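How many picks before a bin model is worth training?

Posted in Learning & Data, tagged: bin picking, grasping, data gathering

Zinhle Mkhize

Hi all! We finally have our bin cell running and I am hooked. I used to write fixed pick routines for trays of identical parts, so letting an arm learn from examples of mixed household stuff is a whole new world for me, and I love it.

Where we are now: 3,652 recorded attempts, of which 727 were done by a person driving the arm and the rest by our scripted picker (we call it Darkener, don't ask). The scripted ones are noisy. It likes to go for whatever sticks up highest, so the big soft things get picked over and over and the flat stuff along the walls hardly gets touched. 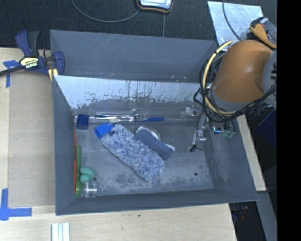 The Bokby cell in March, kitchen and cleaning mix.

The duster is the one I keep staring at. Darkener adores it, and I suspect half our good grasps are that one fluffy thing in different spots. Meanwhile the silver handles lying along the rear wall are exactly what I want the model to get good at – they're shiny, they lie close together, and the depth readings on them are full of holes.

So, two things I'd love opinions on. Do I throw out a chunk of the easy soft grasps so the set is more even, or keep everything and weight it in training? And when do I reshuffle the bin? Right now we dump and refill after every 12 picks, which eats up a lot of the day.

Bonus thanks to anyone who has done this with clear plastic cups. Ours is a menace!

tallgrass_rob

Keep everything and weight it. Disk is cheap. Also get better lighting for the cutlery.

PurkauBench

Oh, this is my favorite kind of bin! Great mix, and the wall row is gold for training if you can get people to work on it.

I'd keep the raw set whole too, but I'd sample from it by object instead of by attempt. Tag each attempt with what the gripper closed on. It's a boring afternoon or two, and after that you can cap the duster at whatever share you like and change your mind later without recording anything again. We did that on our Purkau rig and the model stopped diving for the softest thing in the bin within one training run, which made me very happy.

For the cutlery, I would spend your human driving time there and nearly nowhere else. Our first useful utensil grasps came from 368 driven attempts, all of them on thin stuff against a wall or in a corner. Keep the failures! A finger that skids off a fork handle teaches the model a lot, as long as you mark the outcome correctly. Check your success signal on thin handles while you're at it. Ours read finger width, and a closed hand with a spoon in it looked the same as a closed hand with nothing – we had to go back and relabel a pile of them by eye.

On reshuffling: dump less, stir more. Let the arm drop each item back from a bit higher up, at a random spot, and you get fresh piles for free. Save the full dump for when you swap objects.

The clear cup I can't help much with. We trained on color and depth together and it still goes for the rim or misses completely. Standing up it's fine, lying on its side against something else is where it falls apart.

m_okta

I had the same problem with a De Bruijn script that was supposed to cycle through every object pair. Looked even on paper, but the arm couldn't reach into the corners, so those pairs were all failures. Might be worth plotting where in the bin your good grasps are before you change any weights.

Zinhle Mkhize

Sampling by object, yes! Starting the tags tonight. And I just plotted the spots like m_okta said and the left front corner is nearly blank, so that's where the driving goes next. Will post the plot once the axes have labels.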